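Trying Out the Astport Hand-Held Gripper Kit
Project report, Intro to Robotics
Begoña Barrios
10 Nov 2025

What I wanted to find out

My project looks at the Astport kit, a gripper you hold and squeeze yourself while it records what your hand is doing. The recordings can later be used to teach a robot arm the same job. Our lab has been thinking about getting more of these, so my question was simple: can a student with no training pick one up and get good recordings of everyday housework? I chose laundry because cloth is hard for robots and because everyone has some!

I had the kit for two weeks in November. I also got to try the Doseck kit for one afternoon, so there is a short comparison near the end.

Setting up

Setup was much easier than I expected. You charge the handle, pair it with the Merkura app, and wave it slowly around the room until the app says it knows where it is. The first time took me 30 minutes, mostly from reading the manual twice (the drawings are small and the steps for pairing are on the back page). After that I could start in a couple of minutes.

My plan was 200 recordings of folding, rolling and stacking clothes. I kept a paper log next to me and wrote down anything that felt off.
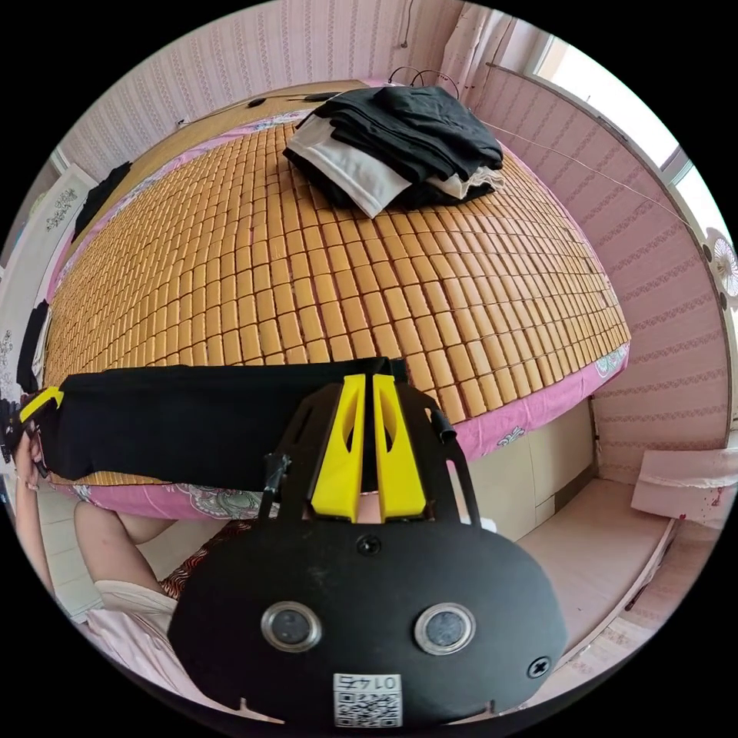
Rolling was my favorite task and also the one that taught me the most. When you fold a shirt flat, the gripper only has to pinch a corner and carry it over. A roll is thick and springy, and it wants to open up again. What worked best for me was a free hand holding the left end of the black roll while the yellow fingers dealt with the middle. The slots cut into those fingers are a nice touch, and I would like to test them against solid ones someday. I also learned to go slowly. If I squeezed fast, the cloth bunched up and I had to start over.

Results

I finished all 200 recordings and kept 75 percent of them. Most of the ones I threw out were from the first few days, when I kept turning my wrist too far and the app lost track of the handle. Stacking went best. Rolling was the slowest, but I got a lot better at it, and by the second week it was even kind of relaxing.

My forearm did get tired after some 30 recordings in a row. Breaks helped, and so did moving my elbow closer to my body. I think a lighter handle would be the single best change Astport could make.

Compared with Doseck

The Doseck handle is lighter and its trigger is softer, which my hand loved. Its fingers slipped on thin fabric, though, and I had to redo a lot of pinches. For laundry I would pick Astport. For small hard things like cups or pens I might go the other way – I only had one afternoon with it, so please take that as a first impression.

Next steps

I want to repeat the rolling task with towels and with a second person, to see if their recordings look like mine. Mr. Baert has said I can keep the kit until the end of the term, so towels are up first.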